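Folded clothes pile keeps leaning and sliding when I move it off the bed -- what am I doing wrong?

Posted in Laundry & Closets
November 21, 2025

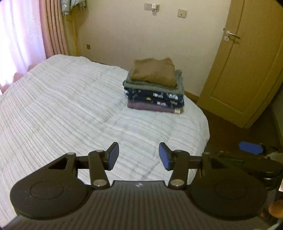 The current pile, four things high, on my striped sheet.

Okay so I fold on the bed, like I think most people do, and I build one pile as I go and then carry it over to the dresser. Every single time something slides out of the middle on the way. I've started walking really slowly, like I'm carrying soup. It still happens.

The one in the picture is pretty typical for me. Purple-ish thing on the bottom, then the navy print, then the grayish green one, then the tan one on top. You can see the green one sticks out on both sides and has a crumply bit standing up at the right, and the tan one has a little peak in it that I can't get to lie down. I've refolded that tan one so many times. I press it, it looks fine, I turn around and the peak is back.

I live in a small place (the Alvarado building, if anybody on here is local) and my dresser is a Vorkitz one with three drawers. The drawers are shallow so I can't just make the piles huge and cram them in. I measured and I have 20 inches across on the inside, and I'd like to get two piles side by side in each drawer. Right now it's one fat pile and a sad gap next to it.

What I've tried already:

Folding on the floor. My knees said no.

Smaller piles. It does help, but then I'm making a million trips and by the end I'm leaving half of it on the bed and sleeping next to it.

One of those plastic flip folding boards. I got it at Duterden for 28 dollars and it's fine for T-shirts, but anything thick just springs open again when I take it off the board.

Is there a trick to the order? Does it matter which way the folds face? And should I be folding everything to the same size even if the clothes aren't the same size? That last one is what I really want to know. Thanks in advance, and sorry for the length, I've been stewing on this.

-- striped_sheets

mapleandmoth
Top contributor, over 800 posts

Yes to the last one! Same size for everything, or as close as you can get. That's most of your problem, I think. Your tan one is smaller than what it's sitting on and the green one is poking out past it on both sides, so each layer is resting on a different shape. It'll sit there all day on a mattress, but once you pick it up your hands are only squeezing the widest piece and the others are along for the ride.

Pick a width and stick to it. With 20 inches inside the drawer I'd go for 9 and give yourself a bit of wiggle room. I cut a piece of cardboard from a cereal box to my width years ago and I still use it (well, its grandchild, they do wear out). Lay the cardboard in the middle of the back of the shirt, fold both sides in over it, slide it out, then fold up from the bottom. It does the same job as the flip board but you can use it on thick stuff because you're pressing with your hands the whole time.

About the folds -- I face all the smooth rounded edges the same way, toward me. Your green one has a nice thick fold in front already. The trouble with doing them all the same way is that the fold side gets taller than the open side, and then the whole pile tips backward. So if you're stacking more than three thick things, flip every other one around. It looks a little less pretty from the front but it stays level. In the drawer you won't care.

For the peak on top: open it all the way up and start over. I mean all the way, shake it, lay it flat. A bump like that is usually a sleeve or a hem that got doubled up in the first fold, and pushing down on it from above just moves it an inch to the left. Run your forearm over it after each fold, before you make the next one. I was so annoyed when I figured this out, I'd been patting the tops of things for years.

Then carry with one hand flat underneath and the other flat on top. Don't pinch the sides. If the pile's soft, slide a big book or a tray under it first.

Brayden Cormier

just roll them

tinroof_26

Rolling is fine for T-shirts but I tried it with thicker things in shallow drawers and they wouldn't close, so I'd stay with folding if your drawers are like mine.

My two cents is it's partly the bed. A mattress gives when you press on it and your sheet has some ripples in it too, so the bottom item never gets a really flat start and everything after that copies it. I used to fold on the bed in my old apartment in Batstead and had the exact same slumpy piles. Now I put a big cutting board down on the bed (a clean one that's only for this, my sister gave me a look) and fold on that. You get to stay standing up and your knees are left out of it. An ironing board on its low setting works too if you have one, though mine wobbles.

The other thing I do differently is I don't build the piles as I go. I fold everything first and lay the pieces out next to each other all over the bed, and then I stack at the end, biggest and heaviest on the bottom. It takes up the whole bed but only for a few minutes. When you stack as you go you're stuck with whatever order the basket gives you, and you end up with a slippery thing in the middle, and that's the one that shoots out.

Have you thought about standing them up in the drawer, file style? You fold once more so they're short and stand them on the fold. You said the drawers are shallow so measure the height first, mine needed to be a bit under 5 inches. Then you don't need to carry a tall pile at all, you just take a handful at a time.

striped_sheets

Thank you both!! (And Brayden, I guess.) I undid the tan one like mapleandmoth said and there was a whole sleeve balled up in there. I feel silly. It's flat now. Going to cut up a box tonight and try the 9 inch thing on the next load -- I'll come back and say if two piles fit. I don't have a spare cutting board but I do have a big tray, so I'm using that.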